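讲者备注:同一块插件板,两种手,三套控制器
2018年5月24日,内部技术分享会

开场(第1页)

大家好,先等后排的同事坐下。今天讲的东西不多,就是我们从三月起一直在做的灵巧手对比。先交代一句,我本人是真的喜欢这个题目,讲快了请举手让我停一下。

去年大家问得最多的问题是:夹爪够用了,为什么还要上五指手?我当时答得不好。今天带了数据来,还有一些没想明白的地方,也一起摆出来。

(翻页)

第2页:比什么

末端执行器比两种。一种是Dikberg的两指平行夹爪,老朋友,车间里用了很久。另一种是Tirnent的多关节灵巧手,左右臂各装一只。

控制器比三套:Isteo的位置控制、Isteo的阻抗控制,还有Lu那边写的混合控制。这里的Lu是项目名,每次都有人以为是哪位姓卢的同事,不是啊。

任务只有一类,就是抓件、对位、插入。零件统一用蓝色塑料件,有圆的,有长条的,粗细不一。对应的孔和槽做在白色小板上,小板可以换位置。我特别喜欢这个设计,换一次布局只要几分钟,算法想靠背坐标蒙混过关就很难了!

第3页:怎么算成功

规则写得很死。零件插到底,松手以后不歪,算一次成功。中途掉件算失败,碰倒旁边的件也算失败。每种组合做200次,左右手分开记。单次限时80秒,超时直接停。

提醒自己:这里一定会有人问为什么是80秒。回答:夹爪最慢的一次成功差不多用掉这么多时间,我们就拿它当上限,没有更深的道理。

第4页:现场

(这一页多停一会儿,先看右手,再看台面)

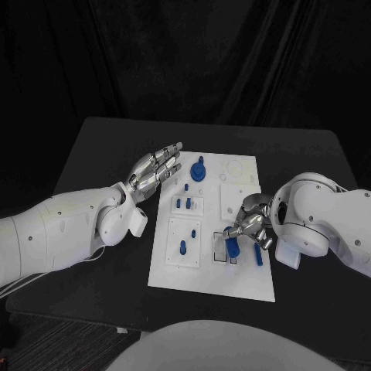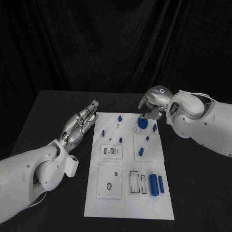
第5页:手指怎么捏

讲一下第一张里右手捏住的那个圆柱件。它在手里是斜的,下面就是带长槽的窄板。用平行夹爪的时候,件一旦夹斜了,基本只有一条路:放下,重新夹。灵巧手可以在手里慢慢搓正,指尖一点一点挪。第一次看到它自己搓正的那天,我们几个人在控制台前面喊出了声。

当然不是每次都能搓正。细件最麻烦,指尖一滑,件就转到指缝里去了。后来我们把拇指的预紧力调低了一档,情况好了不少,代价是粗件偶尔会松。目前的做法是按件的粗细切换两组参数,土办法,但是管用。

再讲第二张里的那个蓝色圆盘,中间有凸起,边缘带一点齿。右手食指是往下朝着它伸的。对夹爪来说,圆盘太扁,从侧面夹要贴着板面走,很容易刮到板。灵巧手可以从上面下去,用指尖找中间的凸起。这个动作我个人觉得是整个项目里最漂亮的,视频放在共享目录里,想看的会后找我要链接。

(喝水)

第6页:结果

先说大家最关心的一组。粗圆柱件,灵巧手加混合控制,200次里成功169次。夹爪在这一项上比它高,我不藏着。形状规整、姿态端正的件,夹爪又快又稳,这个结论没有变。

差别出在躺着的件上。件倒在板面上,夹爪得先转腕,再从上面夹,夹起来以后姿态常常不对。灵巧手多了几种拿法,重试的次数明显少。这一组还没跑满,所以数字先不放,等跑满了我发邮件。

三套控制器里,位置控制最容易调,也最容易卡死,孔边差一点点就硬顶。阻抗控制会顺着孔边滑进去,看着很舒服,可是碰到窄槽容易在槽口来回蹭。混合控制在窄槽上表现最好,调参数也最费人。Irén Erdős为了它的切换阈值改了最多7个版本的脚本,目前用的是倒数第二版,最后一版反而抖。

第7页:相机

这一页快讲。视角取在头部位置,好处是两只手和整块板都能看到。问题是遮挡:手一弯下去,手背正好把指尖下面那一小块挡掉,而我们最想看的偏偏就是那一小块。

试过在腕部加相机,近处看得很清楚,可是手一动画面就晃,标定也要跟着重做。现在的折中是远处靠头部视角定位,快接触的时候主要听力反馈的。有没有同事做过多视角融合?非常想聊。

第8页:踩过的坑

线缆。手臂下面的线一开始留短了,腕关节转到极限会拽一下,力反馈上就出现一个莫名其妙的尖峰。我们查了两天控制器,最后是线的问题。

布局。小板换位置以后要重新核对方向,有一回窄槽转了九十度,程序里没改,那一整组数据作废。

背景。换成黑色布帘以后,白色的板和手在画面里边界清楚多了,分割模型省事很多。便宜,推荐大家都挂一块。

第9页:接下来

先把躺件那一组跑满,再上双手配合。到目前为止的计数都是单手完成的,左手多数时候张开等在一边,有点浪费。下一步想让左手扶板,或者递件。

Dikberg的夹爪会留着当基线,每次改动之后都重跑一遍。

提问(预留十分钟)

如果问成本:灵巧手贵,维护也多,这次没有做成本对比,直接说没做。
如果问能不能上产线:现在不建议,节拍差得远。
如果问代码:混合控制部分在Lu的仓库里,找Irén开权限。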